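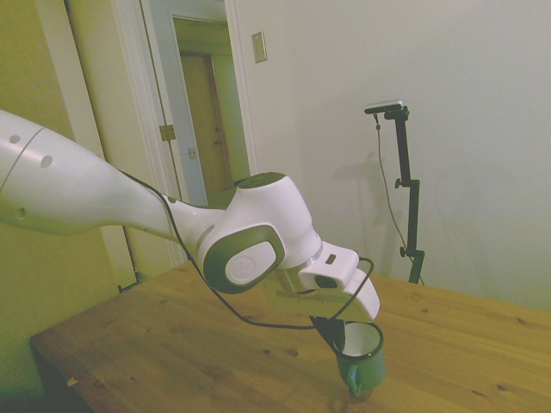

Home Guides Wood Kitchen Contact
Search guides... Go

Oiling a pine tabletop without buying the whole shelf

The hardware store in Endinlow will sell you a cleaner, a conditioner, a sealer and a wax for one pine table. I have tried all of them. I'd keep a bottle of plain hardwax oil, some sandpaper and a few cotton rags.

1. Wash the top with a damp cloth and a drop of dish soap, then let it dry overnight. I don't trust any product that says it can skip this.

2. Sand along the grain. Start at 80 grit only if there's old varnish to shift. On bare wood, 120 is coarse enough, whatever the label on the sanding block claims.
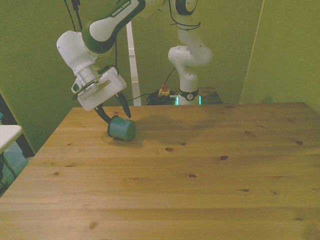 Do I need a special pine conditioner first?
Only if you plan to use a dark stain, and even then test it on the underside, as I've seen it come out blotchy anyway.

3. Wipe on a thin coat of oil and take off the extra after ten minutes. Inmaculada Peñalver, who ran the finishing class I took in Cornholm, put hers on so thin I thought she had missed a patch.
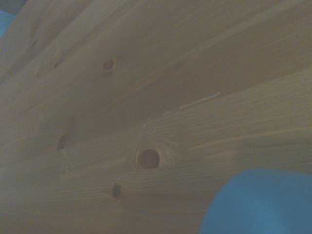 4. Go back over the surface with a dry rag. "Self-leveling" on the can means very little on solid boards. Oil likes to sit in the shallow seams, especially where one board is a touch higher than the next, and it can pool on small dark knots like the ones on that upper board. Fold the rag to a corner and press it in.

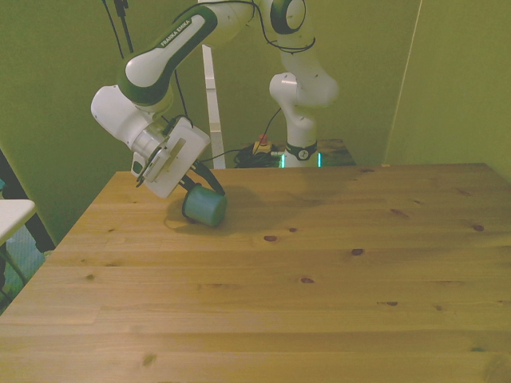 Drying and second coats

The can says 4 hours. Mine was still tacky at bedtime in May, so I leave it until morning. Add a second coat if water soaks in right away. I have yet to see what a third one does for anybody except the store.

Lay used rags out flat outdoors until they're stiff. Oily rags in a heap can catch fire, and that warning I do believe.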